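Keeping Dark Jeans Dark, and Other Lost Causes

Raw denim is sold on the promise that it will become uniquely yours, a process that begins with it turning your couch blue. I have paid for that couch. What follows is what I do now, in a household where the washer has been forgiven twice.

Wash less. The shop in Plonthorpe that sold me my Serken pair told me to wait 200 wears, a figure I suspect was set by someone who lives alone. I gave up at 38. Spot clean with a damp cloth in between, and hang them by an open window overnight.
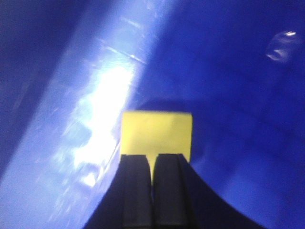

When you do wash, turn them inside out, button the fly and use cold water with half your usual detergent. Skip the fabric softener. Press the water out flat in a towel and don't wring, or you'll get white creases that look like a road map of somewhere dull. Hang them by the waistband from two clips set side by side, like the two upright black fingers in the photo, and keep them out of the sun. Expect a waist that feels a size smaller until lunchtime.

New pairs bleed. Before the first wear, soak them in a tub of cold water with a cup of white vinegar for 45 minutes. It won't stop the dye entirely, but it cuts down on the blue knees, blue wallet and blue dog.

Never fold damp indigo on anything you're fond of. Wood and pale laminate hold on to it. Metal can usually be wiped with dish soap, and then you get to look at your own streaks instead. 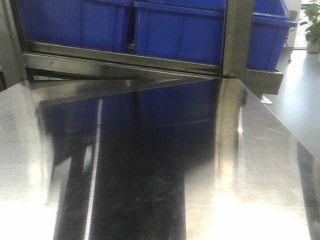 Stainless steel: shows every smudge.

Hems: wash before you shorten. I once took a Drandden pair up first and now own some very expensive clamdiggers. Use a size 16 denim needle, go slowly over the side seams, and flatten the lump with a hammer first. The hammer is also good for morale.

Next up, in September: getting candle wax out of corduroy.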